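8/4/21

I have now tried the Endow hand kit from Tastirmont for two days. The price is 2,998 dollars, and the wrist adapter costs 477 more. The setup program runs on a normal laptop.
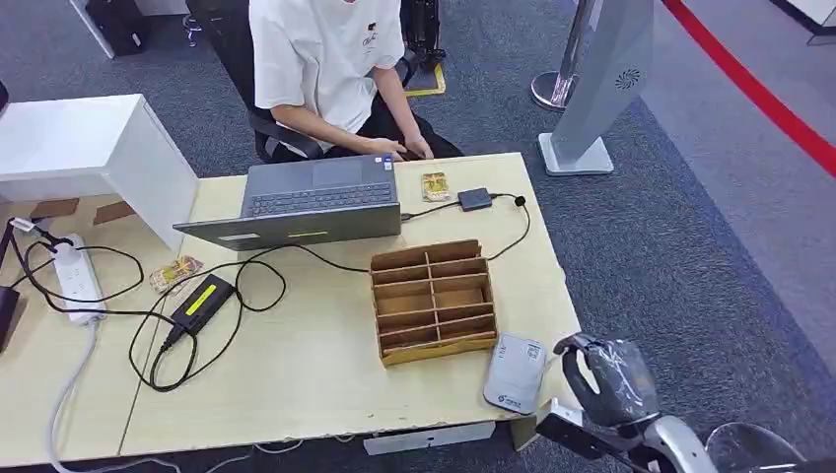 Can you use the hand without the Tastirmont arm? It works with the Griffiths arm too, but you must buy the adapter and install the Usura driver yourself.

I like the grip settings very much. For thin things like a card, I set the force low and the thumb slow.

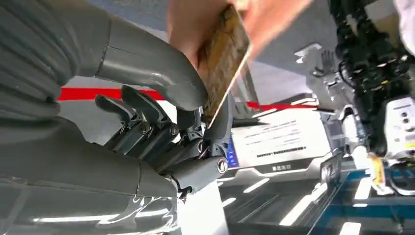 The manual has 153 pages and is less good. The chapter about calibration is hard to follow, and I had to read it twice before I started.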